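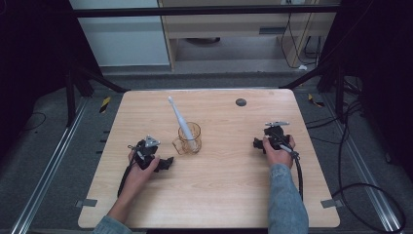
Wooden tabletops: questions we get asked

Written by Sumathi Achari for the Ruddock repair shop. Last updated October 2020.

Do I need to "feed" my table?

No. Wood is dead. It doesn't eat, and it doesn't get hungry in winter, whatever the label on the tin says. What an oil does is soak into the top layer and slow down the rate at which water and grease get in. That is worth doing on an oiled table and pointless on a varnished one, where the oil will sit on the surface and collect crumbs.

How do I know if mine is oiled or varnished?

Put a drop of water somewhere that won't be noticed, such as near a leg, and leave it for ten minutes. If it stays as a bead and wipes away without a trace, you probably have varnish or lacquer. If the wood underneath has gone darker, it is oil, wax or nothing at all. The test is not perfect. A freshly waxed table will bead nicely, and a worn varnish will let water in where the plates go. Try two spots before you decide.

Sellers are a poor guide to this. "Natural finish" can mean anything, and we have had customers told "oiled" about a table with a thick coat of lacquer on it.

Which oil should I buy?

Any plain hardwax oil or Danish oil from a shop with a decent turnover, so the tin hasn't been on the shelf for years. We use Citomell in the workshop since it dries overnight and doesn't smell too bad. I can't tell you it is better than the others. I tried it against two cheaper ones on offcuts from the same board and after a month of tea and wet glasses I had trouble telling them apart.

Don't use olive oil or sunflower oil. They never dry properly and they go sticky, then they smell. Raw linseed does dry, but slowly enough that you will have lost patience and put a tablecloth on it.

Is lemon oil any good?

It smells of lemons. Most of what is sold under that name is a light mineral oil with scent and a bit of colour in it. It will make a dull surface look shiny until the next time you wipe it. If you like the smell, fine, but I would not spend much on it.

What about the Jonari ceramic coating?

We get this one a lot, and I have been asked to be polite. It is a clear coating, you put it on in a thin layer, and it does make water run off. The first sample we did looked good. My doubts are about what happens later. Wood moves with the seasons and a hard film doesn't like moving with it. I have yet to see a top that has had the coating on for long enough to judge, and "lasts for years" is not a claim I can check on a product we have had in the shop since May. When it does need redoing, the old layer has to be sanded off, and that is a bigger job than a fresh wipe of oil.

If you have small children and a pale table, I can see why you'd be tempted. Do the underside of a leaf first and live with it.

My table came with a care kit. Should I use it?

Look at what's in it. The Tilholm kit, for instance, has a cloth, a bottle of cleaner and a small tin of oil. The cloth is a cloth. The cleaner is soap and water as far as I can make out, and you can do the same with a squirt of washing-up liquid in a bowl. The oil is decent but there isn't enough of it to do a full-sized top twice. If it came free, use it up. I would not pay extra for the refill.

Will not using the kit void my guarantee?

Read the guarantee and ask the seller to put the answer in writing. Some of them do try to tie the two together. We are a repair shop and we can't give you legal advice, only tell you that people have been quoted conditions over the phone that appeared nowhere in the paperwork.

How often should I oil it?

Ignore the calendar on the tin, which was drawn up by people who sell tins. Oil it when water stops beading. For a family table in daily use that may be twice a year. For a desk it may be once every few years. Tables in bright windows need it sooner.

I've got a white ring from a hot mug. Have I ruined it?

No. White means moisture caught in the finish, and it often fades if you leave it alone for a few days. Try that first. If it's still there, put a dry cotton cloth over it and go over it with a warm iron — no steam, a few seconds at a time, lifting to look. This works on some finishes and not on others. Stop if nothing has changed after three or four goes.

Mayonnaise, toothpaste and cigar ash all get recommended online. Mayonnaise is oil and a little vinegar and does nothing the iron wouldn't. Toothpaste is a mild abrasive, so it will take off the ring along with some of the shine.

And a black ring?

That's a different matter. Black usually means water has got down into the wood itself, often with iron from the bottom of a tin or a plant pot holder. It won't rub out. On solid wood it can be sanded or bleached with oxalic acid, which needs gloves, goggles and an open window. On a veneered top please don't start sanding until you know how thick the veneer is. Many modern ones are thinner than a fingernail and you can be through it in seconds.

How can I tell veneer from solid wood?

Look at the end of the board and then at the top. On solid wood the grain you see on the face carries on over the edge and turns into end grain. On veneer it stops, and there is often a thin line where the edging strip meets the face. Then look underneath. If the pattern below has nothing in common with the pattern above, you have veneer or two different boards. Veneer isn't a swear word, by the way. Plenty of good old furniture has it, and it moves less than solid wood does. What I object to is paying solid wood prices for it.

What grit sandpaper should I use?

For a light refresh on an oiled top, start at 180 and finish at 240. We keep 300 in a drawer and hardly ever open it. Going finer than you need makes the surface so smooth that the oil struggles to get in. Sand along the grain, by hand, with a block. An electric sander is quicker, but it also leaves little curly scratches that you won't see until the oil goes on.

Do I have to use a special microfibre cloth?

An old T-shirt is fine. Whatever you use for oil, spread it out flat outdoors to dry before you bin it. Screwed-up oily rags can heat up on their own and catch fire. I am suspicious of most warnings on tins, but that one is real and it should be printed larger.

Does pale wood go yellow?

Yes, a bit, and faster with oil on it. Some oils are sold with a white pigment that holds it back. They help for a while. Nothing that I know of stops it altogether, and the "UV blocking" ones slow it down at best. If you leave a fruit bowl in the same place for a year you'll find a pale circle under it, so shift things about now and then.

Is antibacterial spray safe to use?

Once or twice won't hurt. Used daily, the alcohol ones can dull lacquer and strip oil. There has been a lot of spraying this year, for obvious reasons, and we've had more cloudy tabletops in than usual. Warm soapy water followed by a dry cloth is kinder to the table and does a perfectly good job of cleaning it.

What does it cost to have you do it?

A clean and re-oil is £40 for a small table. Anything with sanding has to be seen first. Send us a photo of the top, one of the edge and one from underneath, and tell us what has been put on it before, including the mayonnaise.

How long does it take?

Allow 7 days for oil and 13 for lacquer. You'll find people who promise it back the next morning. The surface may well feel dry by then, but press a thumbnail into it before you pay.

Can I put plates on it straight away?

Light use after two days, hot dishes after a couple of weeks, and always with a mat. Cork ones are best. Rubber feet on anything (lamps, speakers, toasters) can leave marks in a new finish, so put a bit of felt under them.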